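Community Monitoring of Well Water and Access to Safe Supply in the Lower Valham District

Student project report
Group members: Snædís Kirkegaard, Naveen Gautam, Nhyira Darko
Supervisor: Gøran Granström

1. Background

Valham is a low-lying farming district on the south bank of the Girnomden. Most homes in the upper part are connected to the municipal main. In the lower part, the main stops at the old brickworks road and households beyond it draw from shallow private wells. The wells were dug at different times and to different depths, and no single register of them exists.

Two problems are reported by residents. The first is nitrate from the fields, which rises after spring spreading. The second is bacterial contamination after high water, when the river backs up into the drainage ditches and the ditches overflow into yards. Neither problem is new. What has changed is that the district council has stopped paying for free well tests, and a household that wants a result must now send a sample to the laboratory in Cludberg at its own cost.

This report covers a project carried out with the residents' group in Kelmendi, the largest settlement beyond the end of the main. The aim was to find out how many households were testing their water, what stopped the others, and whether a shared sampling round would raise the number.

2. Questions

The group agreed on the following questions before any fieldwork began.

Do households know what their well water contains?
Where testing has stopped, is cost the reason, or is it transport, language or lack of trust in the result?
Can a resident with short training take a sample that the laboratory will accept?

A fourth question, on the health of livestock, was dropped at the supervisor's advice. It would have needed a separate consent form and a vet.

3. Method

A paper questionnaire was delivered to every address on the electoral list beyond the brickworks road. The list gave 737 addresses. Forms were left in letter boxes and collected from a box in the shop at Kelmendi. The form had one page and was available in two languages. Reminders were put up at the bus stop and in the school entrance.

Water samples were taken at 31 wells. Wells were chosen from households that had ticked the box agreeing to a visit, with an even spread between the ditch side and the road side. Girish Mittal of the residents' group arranged the visits and kept the list of telephone numbers. Sampling took place on Monday mornings so that bottles could reach Cludberg before the 14.00 cut-off for bacterial tests.

The procedure at each well was the same. The tap nearest the pump was wiped and run for three minutes. The bottle was filled to the shoulder, capped, labelled and placed in a cool box. Temperature and conductivity were read on site and written on the field sheet. Where there was a filter between pump and tap, this was noted and the sample was taken before the filter if a fitting allowed it.

Residents who wished to learn the procedure attended one session in the parish hall. Each then took a sample at their own well in the presence of a group member, who took a second sample directly afterwards. The paired bottles were sent under different codes.

4. Results of the questionnaire

Response was uneven. Return was good along the road side and poor in the lanes nearest the river, where flooding is worst. This weakens every statement made below about the ditch side and should be kept in mind.

The most common answer to the question on the last test was "do not know". Households with small children were more likely to have tested than others. Several respondents wrote that they had stopped after a result arrived with no explanation attached. One form carried the remark "a number came back and I did not know if it was good or bad". This point came up again at the hall.

Cost was named often, though usually together with the journey to Cludberg. The bus does not run early enough for the cut-off on most days, and people without a car depend on a neighbour. Tenants gave a different reason. They were unsure whether the landlord would accept a result, or whether asking for repairs on the strength of it could affect the lease.

5. Results of the sampling

Nitrate was higher on the road side, where the fields drain, and bacterial counts were higher on the ditch side. This agrees with what residents had said before the work began. Two wells had damaged covers and were reported to the owners on the day of the visit.

The paired samples agreed well enough for the laboratory to treat them as equal. One pair did not, and the field sheet shows that the tap had been run for a shorter time before the first bottle. The instruction sheet has been changed and now gives the running time in bold at the top.
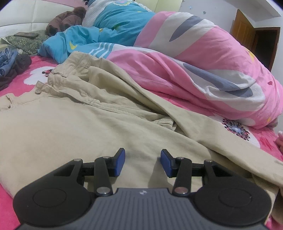

Individual results were given to each household in a sealed envelope with a short explanation in plain words. The group did not publish results by address. A map by lane was considered and rejected, as some lanes have so few houses that the owner could be worked out.

6. Discussion

The project shows that a trained resident can take a usable sample. It does not show that residents would go on doing so without support. The cool box, the bottles and the drive to Cludberg were all supplied by the project, and the residents' group has no budget of its own - the hall is lent to it free of charge.

A request for a grant of 180 to cover bottles and fuel for one further round was sent to the council by Girish Mittal. The council replied that the matter would be taken up in August with the rest of the water budget. At the time of writing there is no decision.

The larger question is the main itself. Residents at the hall spoke more about the missing pipe than about testing, and some regarded testing as a way of putting the pipe off. The group has no evidence for or against this view. It is recorded here as it was put forward by several households and may explain part of the low response near the river.

7. Limitations

The sample is small and was not drawn at random. All visits were made in dry weather, so the effect of high water on bacterial counts was not measured. The questionnaire relied on the electoral list, which leaves out seasonal workers housed on the farms. These workers drink from the same wells and should be included in any repeat.

8. Recommendations

The council should restore free testing for wells beyond the brickworks road until the main is extended.
The laboratory should attach a one-page explanation to each result.
A collection point for bottles should be set up at the shop in Kelmendi, with one pick-up a week.
Tenants should be told in writing that they may test the water without the landlord's consent.

9. Division of work

Snædís Kirkegaard wrote the questionnaire and sections 1 to 4. Naveen Gautam was responsible for sampling, field sheets and contact with the laboratory. Nhyira Darko ran the hall session, handled the envelopes and wrote sections 5 to 8. The questionnaire and the revised instruction sheet are held by the department and can be requested from the supervisor.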